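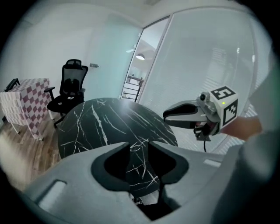 Round table with a black marble-pattern top.

Outpatient physiotherapy at Markholm Clinic: your questions

Do I need a referral?
No. You can book directly, but bring any letters or scan reports you have.

How long is a first appointment?
70 minutes. Follow-up visits are shorter.

Do you see children?
We see patients aged 16 and over. Younger patients are seen at our Nadstead clinic.

What should I wear?
Loose clothes and flat shoes. Shorts help if we are looking at a knee or hip.

How much does it cost?
A first visit is £63. A course of treatment following surgery is £600, payable in two parts.

Can I bring someone with me?
Yes, one person can sit in on your appointment.

Where do I go when I arrive?
Use the Turnance Road entrance and check in at the front desk. The number 16 bus stops outside.

What if I need to cancel?
Ring us before noon the day before. Later cancellations are charged at half price.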